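Green table top

By Radka Hodžić
Aug 31, 2020
Reading time: 4 minutes
Print | E-mail

A green table top is a flat working surface finished in green, used for sewing, model making, sorting, school craft, card games and general bench work. The word covers the top only. Legs, frame and drawers are dealt with under Table. Tops of this sort may be painted, covered in sheet, covered in cloth or made of a material that is green all the way through. Shades run from grey sage to a strong teal or emerald. Names for the shades vary from one seller to the next and are not much use for matching.

Cloth-covered tops (card tables, billiards) are a seperate subject and only touched on below.

Name

Usually just "the green table" in workrooms where the others are white or brown. In the Dudside workshops the term was "jade", whatever the actual shade. "Bench green" turns up in older price lists, mostly for paint. In Celtidov a "wet green" is a shiny top and a "dry green" is a matt one - nothing to do with water.

Use

Small work, chiefly. Pale things show up well against green: paper, white thread, bone buttons, unpainted wood. So do most reds. Dark green and dark blue items do not, and black thread is a nuisance on the deeper shades. Many workers keep a sheet of white card to hand for those.

Common uses:

- cutting out and pinning, with a mat on top
- sorting buttons, beads, screws, seeds
- gluing and painting small models
- repairing toys, clocks, spectacles
- packing small orders
- jigsaws

Kitchens less often. Food people tend to prefer white or bare wood and a green worktop dates a room quickly. There was a fashion for them in Celtidov flats all the same, and a fair number survive, generally with the corner by the cooker gone yellow.

Construction

Four types are normally listed.

Painted board. Cheapest. A wooden board, primed, then two or more coats of gloss or satin. Chips at the front edge first, where sleeves and belts rub. Easily touched up, though the patch shows for good if the old paint has faded.

Covered board. A thin hard sheet glued over a thicker board. Hard-wearing. Weak point is the edge strip, which lifts. Once it has lifted, crumbs and glue get under and it will not go back flat without cleaning out.

Lino top. Softer and warmer to the arm, kind to pens and needles. Dents under chair legs if chairs are stacked on it, which in schools they always are. Needs wax from time to time.

Solid colour. Green right through, so scratches can be rubbed out. Heavy. Costly too, and hard to lift up stairs.

The Lundow pattern, made at Dudside, was a covered board with a rounded front edge and no strip at all, the sheet being bent over and tucked under. Almost 300 were sold in the first run. The bend cracked in cold storerooms and later ones went back to a strip. Kamil Tóth, who designed it, always maintained that the storerooms were at fault. Surviving tops with the rounded edge are sought after locally, cracked or not.

Printed and plain tops

Some green tops carry a printed grid, a ruler along one side or a set of angles. Handy for cloth and card. Plain ones have nothing on them and are easier on the eyes over a long day, and small parts don't get lost among the lines. Workrooms with space for both keep a grid mat that can be lifted off a plain top. A printed grid wears away in the middle first, leaving the numbers round the outside and nothing where they are wanted.

Sheen

Finish matters as much as colour. Four grades in the trade: matt, eggshell, satin, gloss. Matt hides glare but holds dirt. Gloss wipes clean and throws the light back. Most work tops sit somewhere between.

On a smooth, slightly glossy top a lamp overhead gives a soft paler band rather than a sharp spot. The green reads lighter along the band and deeper away from it, towards the shaded corners, so that one even colour can look like several. Buyers comparing samples are often caught by this. Turn the sample, or move the lamp, and look again.

Glare is cured by moving the light to one side, by a shade, or by a second weaker lamp opposite. Moving the table works too and costs nothing. Waxing makes it worse.

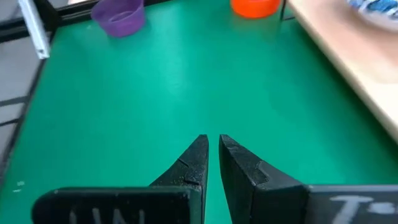 Care

Dust first, always. Grit dragged under a damp cloth does most of the scratching. Then warm water with a drop of washing-up liquid, wrung out well, and dry with a second cloth. No scouring powder. On lino no soda either.

Glue: leave it to set, then lift with a plastic scraper or an old bank card. Wet glue smears and leaves a dull patch that is harder to shift than the glue was.

Ink: quickly, with a little white spirit on cotton wool. Test underneath or at the back edge. Takes the shine off some paints.

Wax drips: ice in a bag, wait, flick off.

Heat rings: on painted tops, permanent in most cases. Mats are cheaper.

Fading: strong sun takes green towards blue or grey depending on the pigment. Anything left standing by a window all summer leaves its outline. Shift things about, or draw the blind.

Repair

Chips in paint are filled, rubbed down and touched in with a small brush. Lifted edges are cleaned, glued and clamped overnight with a strip of scrap wood between clamp and top. Deep cuts in sheet can be filled with coloured wax but the wax comes out again under a hot iron or a cup of tea. Past a certain point it is simpler to turn the board over and cover the other side. The Đặng workshop in Celtidov did this as a regular service and is said to have turned 1,000 school tops before it shut one December. Many went back with the old carved intials still on the underside.

See also

Card table
Cutting mat
Linoleum
Trestle
Workbench

Print | E-mail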